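Mahuika Shared Workshop, robot build group
Minutes of the monthly meeting, 24 July 2018
Minutes by Rawiri Cosgrove

Present: me, Dana, Ilse, Tobias, Wen, and old Mr. Pruitt from the woodturning side, who came for the first half hour and stayed for all of it. Apologies from Gareth (new baby, congratulations!).

We started late because I had the only key and I was stuck behind a hay truck. Sorry, everyone.

1. Last month's minutes

Accepted, with one fix. I wrote that Ilse had volunteered to rewrite the calibration script. Ilse says she volunteered to look at the calibration script. I've changed it, but I want it on record that she has now rewritten most of it anyway and it's a lot better than mine.

2. Money

We had 599 dollars in the build fund at the start of the month. The new cable sleeves and a box of M4 bolts came out of that, plus 95 for the second power supply, which Wen found secondhand and drove out to pick up. Dana asked if we could please stop buying bolts one box at a time. Agreed. Tobias will go through the drawers and write down what we're short of, and we'll do one order from Jurner before the next meeting.

Mr. Pruitt asked what the whole thing has cost so far. I said I'd rather not add it up in front of people. He seemed to find that a satisfactory answer.

3. Plurnach (the two-arm table)

This took up most of the evening, as usual. For anyone who missed March, Plurnach is the bouquet project: two arms, one white table, a heap of artificial flowers, and the goal of getting a small arrangement into a vase without either of us humans reaching in to help. We're still on the picking-up part, and I'd guess we will be for a while yet.

Wen reported on roses. Those are the easy ones, relatively speaking. The bloom is firm enough to squeeze and the gripper gets a decent hold if it comes down from above. The trouble is that holding it by the bloom leaves the stem swinging around underneath, so you've got a flower but you haven't got anything you can put in a vase. Ilse wants to go for the stem just below the sepals. Wen thinks the stem is too thin for the fingers we have. They went back and forth on this for quite some time and I stopped writing things down.

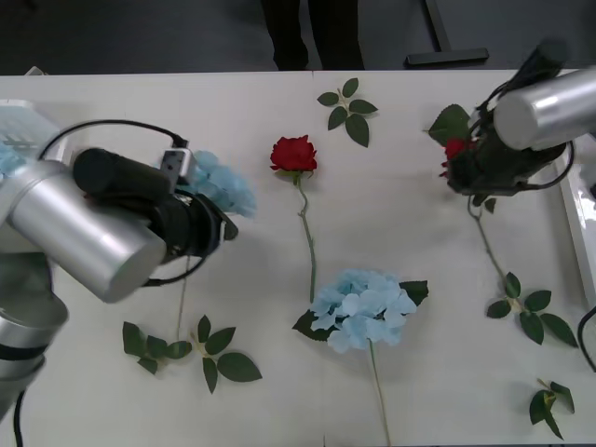
Hydrangeas are a whole other headache. The heads are big and floppy, and from above they hide their own stems, so the arm has to guess where to go in. Tobias has been trying a sideways approach, low to the table, and likes it so far, but he wants a proper run of tries before he'll say more than that. Fair enough. We settled on 110 tries per flower type, same table, same lighting, flowers laid down fresh each time by whoever isn't driving. Dana will make up a tally sheet with a column for dropped, a column for held, and a column for "held but I wouldn't give it to my mother."

Leaf sprigs: we argued about whether they count. They come off the stems if you so much as look at them, and then they're lying all over the place getting in the way. Mr. Pruitt suggested glue. Ilse said that would be cheating. I think glue is fine on the leaves and told her so — we're building a flower arranger, and real leaves are attached to real flowers. Vote was four to two for glue, with Mr. Pruitt's vote allowed after some discussion. Wen will glue half of them so we can compare.

4. Cables

Please, please check the cable loop at the wrist before you start a run. It needs enough slack to let the wrist turn all the way over, but if the loop gets too big it can snag on the other arm. Tobias is going to try a clip partway along the forearm. Until that's in, keep the speed limit where it is. I know it's slow. I'm as bored as you are!

5. Sernance

That's the logging program, for the newer folks. It now saves every run on its own, and Dana cleared out 3000 old files that were all named "test." If one of them was precious to you, she has a backup until the end of next month, and after that it's gone. New naming rule: flower, arm, your initials. No more "test2_final."

6. Other business

The floor at the back needs sweeping more often, there are bits of leaf everywhere and the woodturners have noticed (politely). Whoever locks up sweeps.

Ilse is bringing her nephew next time. He's twelve and has opinions about grippers.

The kettle is on its last legs. Wen has a spare one at home and will bring it in.

7. To do

Tobias: bolt list, cable clip, hydrangea tries
Wen: glue, rose tries, kettle
Ilse: finish the calibration script, draw up a narrower finger for thin stems
Dana: tally sheet, file backup
Me: get a second key cut

We wrapped up late, and Mr. Pruitt won the last packet of ginger cookies. Next meeting is same time next month, and I'll leave home earlier.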